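Aug 12, 2023

Night walks, or how I fell for the path behind Edbridge

I have a new favorite thing and it costs nothing, so of course I have to write a whole post on it.

Back in November I started going out for a walk after dark. I'd had a run of bad sleep and I was tired of lying there listening to the refrigerator, so one evening I put my coat on over my pajama top (yes, really) and went out along the path at the far end of Edbridge. I thought I'd do ten minutes. I came home nearly 40 minutes later with freezing ears and the best mood I'd had in weeks, and I slept like a log.

I've kept it up ever since, and it's August now, so I think I'm allowed to call it a habit!

If you only know the path in daylight, you don't know it. By day it's strollers and bikes and people eating lunch out of paper bags, and I like all that too, but at night it turns into a completely different place. The trees close up into one dark shape and you stop seeing the houses behind them. You hear your own shoes. You hear frogs, in the right month, and something in the long grass that I have never once managed to identify and have decided is a hedgehog, even though I'm told we don't have hedgehogs on this continent.

And then there are the lamps. I had no feelings about street lamps before last fall. Now I have a lot of them! The one on the first bend is slightly yellow and hums. The one by the bench took forever to come on all through the spring, flickering pink like it was thinking it over, and then one evening it was simply fixed and I was a little sad. There's a stretch after that with no light at all, long enough that your eyes start to adjust and you can pick out the edge of the grass, and just when you've gotten used to it you come up to the next lamp and it's dazzling all over again. I love that part. I slow down for it every time.

I counted my steps for a while, because my phone does it anyway. The short version, out to the second bend and back, is 1494. The long version I've never gotten a steady number for, because I keep stopping to look at things. I gave up the counting in the spring and I don't miss it.

A few things I've learned, for anybody who wants to try it.

Wear one layer less than you think. I spent all of the first month overheating by the halfway point and carrying my scarf home in a ball.

Shoes matter more than the coat. I wore out my old sneakers and bought a pair of Varmont walkers, the plain gray ones, and they've been terrific. They grip on wet leaves, they don't squeak, and the laces stay tied. I'd buy them again tomorrow. My one complaint is that the tongue slides over to the left, and I've mostly stopped noticing.

Bring a small flashlight, and then leave it off as much as you can. Mine is a tiny Zisteck that lives in my coat pocket with the dog treats (I don't have a dog, but I meet several). I switch it on for the rough patch where the roots have lifted the pavement, and if a bike is coming so they know I'm there. The rest of the time it stays off. Your eyes are so much better at this than you'd guess, and one blast of the flashlight undoes all their good work for a while.

Leave the earbuds at home, at least once. I was a podcast person. I have 229 unplayed episodes sitting there and I was sure the walks would be when I finally caught up. I tried it for one week and felt like I was missing the whole thing, so now the podcasts get the dishes and the laundry and the path gets me.

Go on a night when there's no moon. I know everyone says full moon, and full moon is gorgeous, but when the sky is really dark the lamps get to show off. If you squint a little, the light shoots out sideways in long thin needles, way past the lamp itself, and if your lashes are damp from drizzle it's even better. I stood there squinting at one for so long last week that a man with a terrier asked if I was all right. I was great! 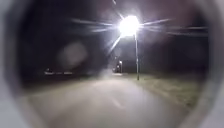

Rain is fine too, by the way. I used to skip it and now I look forward to it. Everything smells wonderful, the pavement goes shiny, and I usually have the place to myself. A hat with a brim beats an umbrella, because you want your hands free and you want to hear the drops on the leaves.

Summer has been trickier than I expected. It gets dark so late that I'm yawning before it's time to go, and the bugs are out in force near the grass. I've been wearing long sleeves and walking a bit faster past the damp bits. But the evenings are already drawing in, and I can feel the good season coming. I'm weirdly excited for the first night I need gloves.

Next up, I want to try the other direction, out past the allotments, where I've only ever been in the afternoon. I've heard it's darker over there and the path goes to gravel for a while, so the Varmonts will get a proper test. I'll report back. If you have a night walk of your own, tell me about it in the comments, especially if you've got a favorite lamp.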